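**Shallow tray on the bench, or everything back on its hook?**

Posted in: Sheds, Benches & Storage

---

**cuiping_ren** (3,445 posts)

Evening all, kettle's on and I have a question that has been rattling around my head since March, when we moved the bench to the new spot at Nunelgate and I had to decide where every last thing was going to live.

For years I was a shadow board person. I painted the outlines, I hung the hooks, I was very proud of it (you may remember the photos, I posted enough of them!). The trouble is that while I'm in the middle of a job I never put anything back on the board. It goes down on the bench, I put something on top of it, and then I'm patting around like someone looking for their glasses.

So lately I've been trying a plain white tray in the middle of the bench. The rule is that whatever I'm using goes in the tray when I put it down, and anything I've finished with comes out. I've kept it to one tray, quite shallow, with a little lip round it so things don't wander off.

Does anyone else work this way? And did you stick with it, or did it turn into a junk drawer without the drawer?

---

**PetroD_Givon**

Hello Cuiping, lovely to see you back.

I'll be the grump. I tried trays and I went off them inside a month. A tray is a flat surface and flat surfaces fill up, that's been my experience of every windowsill, chair and car bonnet I've ever owned. Mine ended up with drill bits, a pencil stub, half a packet of mints and a hinge I still can't place. With the board I can see a gap from the doorway and I know what's missing before I lock up.

Also, and I say this with affection, isn't the rule the same rule you weren't keeping before? You've only moved the place where you're meant to put things.

– Petro

---

**cuiping_ren**

Fair point, Petro, but the distance matters more than you'd think! The board was three steps away and behind me. The tray is under my nose. I'm lazy in a very precise way, it seems.

Let me put up a couple so you can see what I mean.

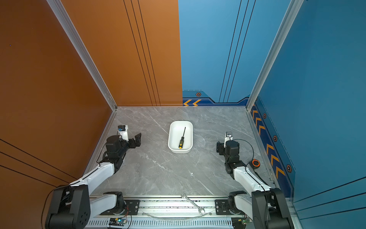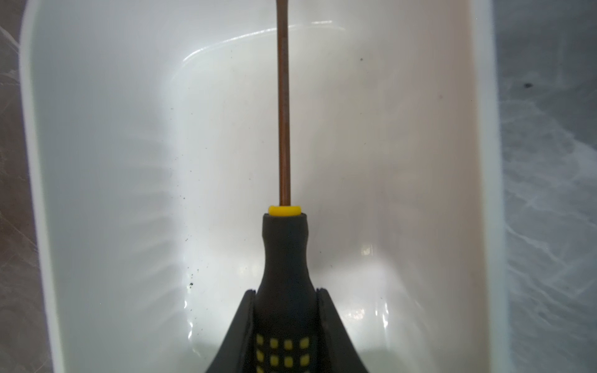
*The long screwdriver with the yellow and black handle: in the tray in the first photo, a closer look at it in the second.*

I know, I know, the spanner is up on the rail at the front and the tape measure is over by the blue wall, so I'm hardly a model pupil. But look at how easily you find the screwdriver. I did think about a black tray because it would hide the grubby marks, and I'm so glad I didn't, as half of what I own has black on it somewhere and I'd have been back to patting around.

---

**zihan.gu**

Oh, I love that screwdriver. I've a soft spot for a handle with some proper colour on it. Mine was my uncle's, and the handle is a sort of tea brown that vanishes the moment it touches timber, so I've wrapped a bit of electrical tape round the top. Not pretty, but I haven't lost it since.

How do you find the long shaft for everyday jobs? I reach for a long one when I'm getting down inside a cabinet, but for ordinary hinges I feel like I'm steering a boat from the back.

---

**cuiping_ren**

Zihan, that is exactly how it feels, and I may borrow it! I use the long one for anything set back from the edge and swap to a stubby for the rest. The waist in the handle is what I like best, you can see it in the second photo, just below the yellow collar. There's somewhere natural for the fingers to sit, and my thumb isn't what it was.

---

**LiaoZhenhua**

Coming down somewhere in the middle, if that's allowed.

I fitted out kitchens for a long while, and we used a tray for the job and the board for the day. Tools for the job came off the board into the tray in the morning. When the job was done the tray was tipped out and everything went home. What made it work was the tipping out. If you skip that even 2 or 3 times you get Petro's mints.

On the spanner, I'd give it its own spot. A loose open-ender on a rail is going to get knocked by a sleeve sooner or later, and it's always your foot underneath. A strip of magnet along the front would do it, or just let it share with the screwdriver. There's plenty of room in there.

The tape measure I'd leave exactly where it is. A tape in a tray takes up half the tray, and you want it at arm's length anyway. I'm not worried about that one ending up lost, with all that orange on it.

---

**PetroD_Givon**

I'll accept tipping out. I won't accept leaving the tape measure. A tape measure belongs on your belt and I'll die on that hill.

Good-looking benchtop, mind you, with that grey marbled pattern. Doesn't it swallow small screws, though? I had a speckled lino top once and dropped a box of 2,000 brads on it. I'm still finding them in my socks.

---

**cuiping_ren**

It does swallow them, yes! Silver ones especially, they go straight into the pattern. That's really how the tray idea began. I'd put the screws in a white saucer from the kitchen so I could see them, and then I thought, well, why not a bigger saucer.

Poor you with the brads.

---

**Shufen_Z**

Late-night reader here, first time posting in this section, please be kind.

I do quilting as well as a bit of woodwork, and in the sewing room we've used trays forever. The one thing I'd add is to keep it small. I bought a great big one from the Zaridance clearance thinking bigger was better, and all I'd done was buy a second, slightly higher table. It holds seedlings now. The small one gets emptied because it has to be.

I also line mine with a scrap of felt so things don't slide or clatter. I notice yours is bare inside, Cuiping. Does a round-handled screwdriver not roll about?

---

**cuiping_ren**

Welcome, Shufen! It rolls a touch and then the rim catches it, so I've never bothered. But the clatter does go through me first thing in the morning, so I might raid the felt bag. Would you glue it down or leave it loose?

---

**Shufen_Z**

Loose, so you can shake the sawdust out of it over the back step. Cut it a whisker under size and round off the corners to match the tray, otherwise they curl up and drive you mad.

---

**zihan.gu**

Seconding loose. I glued mine, and a dribble of oil got into it in the first week, so now it's a permanent brown map of somewhere.

---

**PetroD_Givon**

Felt, she says. Next there'll be cushions.

(What thickness, Shufen? Asking for the chisel drawer.)

---

**Shufen_Z**

Ordinary craft felt for the tray, Petro, but go thicker for chisels. I've an offcut of the wool sort you're welcome to if you're ever over this way. Message me the size of the drawer.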